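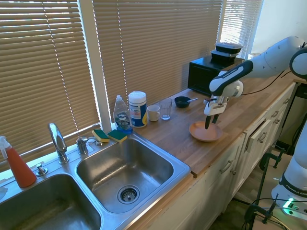

What control rate do you run between the planner and the arm?
The planner sends waypoints at 9 Hz and a separate process interpolates them up to 200 Hz for the impedance controller.

kerbstone_4
Which interpolation? We had linear in joint space and the velocity steps at each waypoint were audible.

mvarley
Quintic, with velocity and acceleration matched at the joins. The code is the spline module from the Gunico toolkit, lightly patched. The stock version restarts from the measured state every time a new chunk comes in, which feeds tracking error back into the reference. Start from the last commanded state instead.

tollgate
Disagree on that last point. If the fingers are pressing on a plate, the commanded state can sit well below the surface. Carry it forward and the error grows with each chunk.

mvarley
Only if you leave it unclamped. We limit the gap between commanded and measured to 4 mm in z.

tollgate
Then you have a hidden force limit that changes with stiffness. I would rather set the force directly.

kerbstone_4
Does either of you compensate for camera delay? Ours is 308 ms from exposure to first waypoint, and low-rimmed dishes are where it shows.

mvarley
Yes – drop the waypoints whose timestamps have already passed and blend into the rest. Stamp at exposure, not on arrival.

tollgate
Agreed on the timestamps. The Wavenex driver stamps on arrival by default, so check your config.

kerbstone_4
It was on arrival. Changed it, will post logs.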